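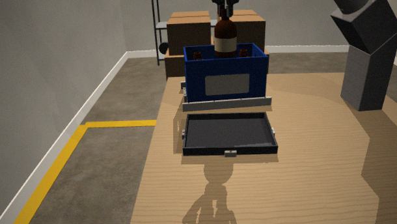 Flivero: cuadernos de cerveza casera

Hola. Flivero es mi colección de fichas de cerveza hecha en casa, pasadas a CSV. Son 452 lotes y 3.000 notas de cata, todo en español (con bastante inglés metido en medio, porque aquí todo el mundo dice "dry hop" y "sparge" y no pienso pelearme con eso). Lo empecé para no perder mis propias recetas y se me fue de las manos cuando la gente del club de Rirnwood me empezó a pasar libretas. ¡Libretas enteras! Algunas con cercos de malta en las páginas.

Si solo quieres los datos, ve directo a la carpeta datos y abre lotes.csv. Si piensas calcular algo con ellos, léete antes el apartado de problemas conocidos, por favor, que me ahorras correos.

Qué hay dentro

datos/lotes.csv: una fila por lote. Tiene 34 columnas y las explico más abajo, aunque no todas.
datos/catas.csv: una fila por nota de cata, enlazada al lote con id_lote.
datos/levaduras.csv: los 56 nombres de levadura ya unificados, con todas las formas en que aparecen escritos en las libretas.
datos/lupulos.csv: lo mismo para lúpulos, menos pulido.
scripts/seo.py: el limpiador. Se llama Seo por razones que ya no recuerdo y me da pereza renombrarlo en todas partes.
scripts/dresel/: la calculadora de densidades y amargor. Dresel la escribió Hemant Vashisht y yo solo la traduje y le añadí los grados Plato.
notas/: transcripciones en texto plano, tal cual, con faltas y todo.

Cómo usarlo

Con Python te basta pandas. Los ficheros van en UTF-8, separados por punto y coma y con coma decimal, así que acuérdate de poner sep=";" y decimal="," al leerlos. Ya sé que lo habitual en los repositorios es lo contrario, pero la mitad de quienes usan esto lo abren en una hoja de cálculo en español y con el otro formato se les convertían las densidades en fechas o en cifras disparatadas.

Para regenerar los CSV desde las notas:

python scripts/seo.py notas datos

Tarda poco. Si se queja de una línea, te dice el fichero y el número de línea; lo normal es que sea una unidad que no conoce. Las unidades que entiende están al principio del script, en un diccionario, y puedes añadir las tuyas. "Puñado" está ahí y se queda como valor vacío, con el texto original en la columna de observaciones. Lo mismo pasa con "un chorro", "lo que quedaba" y "media bolsa de las pequeñas".

Las columnas que más se consultan

id_lote: identificador, sin ningún significado. No está en orden cronológico, no intentes deducir nada de él.

estilo: el que puso quien la hizo. No lo he corregido. Hay una "pilsner" fermentada a 21 grados con levadura ale y se queda como pilsner en esta columna, que cada cual responda de lo suyo.

estilo_revisado: mi opinión, y en algunos casos la de Hemant. Vacía si no nos poníamos de acuerdo.

litros_final: lo que entró en el fermentador. Ojo, en algunas libretas anotaban lo que se embotelló, que siempre es menos. Cuando lo sé, la columna litros_criterio dice "fermentador" o "botella". Cuando no lo sé dice "?" y ya está.

di y df: densidad inicial y final, en formato 1,048. Si venían en Plato, las convierte Dresel y en di_origen pone "plato". Las medidas de refractómetro después de fermentar van corregidas por el alcohol solo si la libreta traía la lectura inicial con el mismo aparato.

temp_ferm: en Celsius. Es la temperatura del ambiente en casi todos los lotes y la del mosto en unos pocos, y la diferencia puede ser de varios grados en los días fuertes de fermentación. Mira temp_criterio.

azucar_g_l: gramos de azúcar por litro para la segunda fermentación. Si usaron miel, panela o mosto guardado, está en azucar_tipo y el valor viene sin convertir.

envase: botella, barril o mezcla. Hay un envase_nota con texto libre donde la gente cuenta tamaños, color del vidrio, tipo de tapón y sus disgustos en general. Esa columna me gusta mucho, la verdad, se aprende más de ahí que de las densidades.

dias_embotellado_cata: los días entre embotellar y la primera cata. Si es 0, alguien se la bebió según la embotellaba. Hay casos.

Las notas de cata

Cada nota tiene aspecto, aroma, sabor, cuerpo y comentario libre, más una puntuación del 1 al 10. La puntuación sirve para comparar cervezas juzgadas por la misma persona y para poco más. Tenemos a uno que nunca baja del siete (es un encanto, todo le parece rico) y a otra que nunca le ha dado más de un seis a nada, ni a lo suyo. La columna catador lleva un código de dos letras, así que puedes centrar las puntuaciones por persona antes de hacer medias. Hazlo, de verdad.

Los defectos sí están normalizados: oxidado, diacetilo, fenólico, azufre, acetaldehído, luz, infección, sobrecarbonatada y plana. Para "luz" me guie por lo que escribían: mofeta, goma, "huele a la cerveza de la terraza". Casi todos salen de lotes en vidrio verde o transparente, pero también hay alguno en marrón que se pasó el verano en un balcón. No saques un porcentaje de ahí, que son cuatro gatos y no anotaban dónde guardaban las botellas salvo cuando algo iba mal.

En los comentarios he dejado el lenguaje original. Hay tacos. Si vas a usarlo en una clase, filtra antes.

De dónde sale todo

Mis libretas, las del club y una hoja de cálculo gigantesca que traía Hemant, con pestañas de colores y fórmulas que llamaban a otras pestañas ya borradas. Quedábamos en Rirnwood algún sábado, yo leía en voz alta y otra persona tecleaba. Las libretas con peor letra las hicimos dos veces por separado y comparamos. Donde no coincidían las dos lecturas volvimos al papel, y si seguíamos sin entenderlo dejamos la casilla vacía. Un 1 y un 7 mal hechos te cambian una cerveza de sesión por un vino de cebada.

Todas las personas dieron permiso para publicar sus fichas. He quitado nombres, direcciones, teléfonos de proveedores y una receta de croquetas que apareció en mitad de una stout. La receta de croquetas la tengo guardada si alguien la quiere.

Problemas conocidos

Los duplicados. Hay lotes repartidos entre dos personas que los anotaron cada una por su lado, con números distintos. Los que he detectado comparten valor en la columna grupo. Seguro que se me escapan más.

El alfa de los lúpulos. Mucha gente copiaba el valor de una tabla en lugar del de la bolsa. El amargor calculado hereda ese error, así que tómate la columna ibu como una orientación.

El agua. Casi no hay datos. Si pone "grifo", es grifo, y no sé de qué pueblo.

Los lotes fallidos. Faltan muchísimos. Cuando una cerveza acaba en el desagüe, apuntarla da una pereza enorme, y en varias libretas se nota el salto: una página de cocción con todo detalle y luego nada, y a la siguiente otra receta. He incluido las páginas a medias con df vacío. Por favor, no calcules con esto la tasa de infecciones de la cerveza casera, porque te va a salir una maravilla y será mentira.

La atenuación imposible. Hay lotes con una df por debajo de 1,000 que no llevan enzimas ni levadura diastática. Puede ser infección, puede ser un densímetro caído al suelo y recolocado el papelito a ojo. Están marcados con revisar = 1 y no los he tocado.

Las temperaturas de maceración de la hoja grande venían mezcladas en Fahrenheit y Celsius. Esto se arregló fácil (nadie macera a 152 grados Celsius) pero si ves alguna rara avísame.

Para qué no vale

Para decidir cuánto azúcar echar a tus botellas copiando una fila cualquiera. Hay lotes marcados como sobrecarbonatada y alguno con botellas reventadas. Usa una calculadora de carbonatación, comprueba que la densidad lleva varios días quieta y usa botellas hechas para aguantar presión. Dresel hace la cuenta, pero le tienes que dar la temperatura más alta que alcanzó la cerveza una vez terminada la fermentación, y ahí se equivoca casi todo el mundo porque mete la de la nevera.

Tampoco lo usaría para entrenar un recomendador de recetas sin mirar antes la distribución de estilos. Hay una cantidad absurda de IPA.

Cambios

En la versión de enero unifiqué los nombres de levadura (qué semana, madre mía), separé envase_nota de observaciones y arreglé un fallo por el que Seo se comía las eñes de los ficheros antiguos. Si tenías código que buscaba "anejada", ahora es "añejada".

Pendiente: los lúpulos, las fichas de sidra que me han pasado y que todavía no sé si meter aquí o aparte, y un cuadernillo de hidromiel escrito a lápiz que se lee fatal.

Colaborar

Abre una incidencia o manda tu libreta en texto plano a la carpeta notas siguiendo plantilla.txt. No hace falta rellenarlo todo. Me valen la fecha de cocción, los ingredientes con cantidades y las dos densidades, y si además cuentas cómo salió, mejor. Las cervezas malas me interesan mucho, mándalas sin vergüenza.

Si corriges un dato, dime de dónde sale la corrección. "Me suena que eran 5 kilos" lo acepto si la libreta es tuya.

Licencia

Los datos van con CC BY 4.0 y los scripts con MIT. Para citarlo basta con "Flivero, cuadernos de cerveza casera" y el enlace al repositorio. Si usas Dresel por separado, nombra a Hemant Vashisht.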